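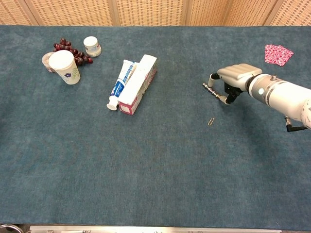 Bhupendra Rana asked under the last post whether grasp success on thin objects drops because of the fingers or because of the depth estimate. Short answer: mostly depth. Longer answer in this thread.

Setup for the Larnthorpe runs: one arm, two-finger gripper, carpeted tabletop, household items spread across it. Sizes run from a paper cup down to a single paper clip. Same policy for all of them, no per-object tuning.

We split the objects into rigid, soft and linked. Linked means anything that changes shape along its length when lifted, so chains and bead strings. Soft is folded cloth and similar. Cartons, tubes, jars and clips go under rigid.

The change from the spring version: the policy no longer gets one grasp point. It gets a short ranked list and re-scores it at 15 Hz during the final approach. Nilmini Selvanayagam wrote the re-scoring step. Code is in the Nyberg branch.

Result on linked objects: 74 percent first-attempt grasps. A grasp counts if the object stays between the fingers for 2 seconds after lift. Sag is ignored. Slip along the finger is logged separately.

Paper clips are still bad. Pile height and clip height are close enough that the depth map often merges them. With depth replaced by a hand-measured plane, most of the misses go away, and the fingers are the same in both conditions. Hence "mostly depth."

Known gap: 11 trials had to be thrown out after a calibration drift in October. They are listed in the log with the reason. Putting them back in does not change the ranking of the three groups.

Oda Skjelbred is repeating the linked set on bare tabletop with the Rorel fingertips. Same objects, same start poses. Numbers go in this thread when the runs are finished.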